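4.2 Sortierung und Lagerung der Stirnräder

Die Kleinteile des Bestands Nogueira wurden im Februar aus den ursprünglichen Schüttkartons entnommen und nach Bauform getrennt. Den größten Anteil bilden weiße Stirnräder mit gerader Verzahnung, die in den Packlisten der Werkstatt unter einer einzigen Sammelposition geführt waren. Eine Unterscheidung nach Zähnezahl, Bohrung oder Dicke fehlte in diesen Listen. Für die Ausgabe an die Montageplätze in Ellingate reichte das nicht aus, weil Räder mit gleichem Außendurchmesser, aber abweichender Bohrung wiederholt in dasselbe Fach gelangten und erst beim Aufstecken auf die Welle auffielen.

Erfasst wurden daher zunächst 900 Räder nach drei Merkmalen: Zähnezahl, Bohrungsdurchmesser und Dicke des Radkörpers. Die Zähnezahl wurde am liegenden Rad bestimmt, wobei ein Zahn mit Fettstift markiert und von dort im Uhrzeigersinn gezählt wurde. Bei kurzen, stark gerundeten Zähnen kam es anfangs zu Abweichungen von einem Zahn zwischen den beiden zählenden Personen. Solche Teile wurden ein zweites Mal vorgelegt. Die Bohrung wurde mit Lehrdornen geprüft, die Dicke mit dem Messschieber an zwei gegenüberliegenden Stellen des Kranzes.

Abbildung 3 gibt ein Rad der Gruppe B wieder, mit großer, glattwandiger Bohrung und vergleichsweise dickem Radkörper.

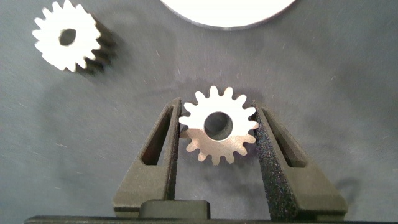
Abb. 3: Weißes Stirnrad mit großer Bohrung, aufrecht gehalten; oben links ein zweites Rad ähnlicher Größe.

Gertraud Kaufmann wandte in der Besprechung der Zwischenergebnisse ein, die Gruppe B sei zu weit gefasst. Wer am Montageplatz ein Rad suche, greife zuerst nach der Bohrung und achte erst danach auf die Zähne; eine Ablage, die umgekehrt vorgehe, koste bei jedem Griff Zeit. Sie schlug vor, die Fächer nach Wellenmaß zu beschriften und die Zähnezahl nur als Zusatz anzugeben. Der Vorschlag wurde übernommen. Gruppe B ist seither in B1 und B2 geteilt, die sich ausschließlich in der Bohrung unterscheiden.

Für die Lagerung wurden flache Schubkästen der Reihe Colville mit herausnehmbaren Stegen verwendet. Räder mit dickem Körper liegen darin einlagig auf der Stirnfläche. Dünnere Scheiben wurden auf Stäbe gereiht, da sie im losen Zustand ineinandergreifen und sich beim Herausnehmen verkanten. Ein Versuch, auch die dicken Räder auf Stäbe zu setzen, wurde nach kurzer Zeit aufgegeben: Bei großer Bohrung pendeln die Teile auf dem Stab, und die Reihen lassen sich nicht mehr auf einen Blick kontrollieren. Die Fachböden erhielten eine dunkle Einlage, auf der sich die hellen Teile und insbesondere die Form der Bohrung gut abheben.

Nicht befriedigend gelöst ist der Umgang mit Graten an der Zahnflanke. Räder mit sichtbarem Grat wurden in ein gesondertes Fach gelegt und dort nicht weiter nach Maßen getrennt. Jaime Caldeira und Natália Baptista haben einen Teil davon von Hand nachgearbeitet. Die Teile waren danach verwendbar, der Zeitaufwand je Stück lag jedoch über dem einer Neubestellung, sodass das Verfahren auf Sondermaße beschränkt bleibt.

Die Beschriftung der Kästen folgt dem Schema Wellenmaß, Zähnezahl, Dicke. Angaben zum Hersteller stehen auf der Rückseite des Schildes, soweit sie den Packlisten zu entnehmen waren.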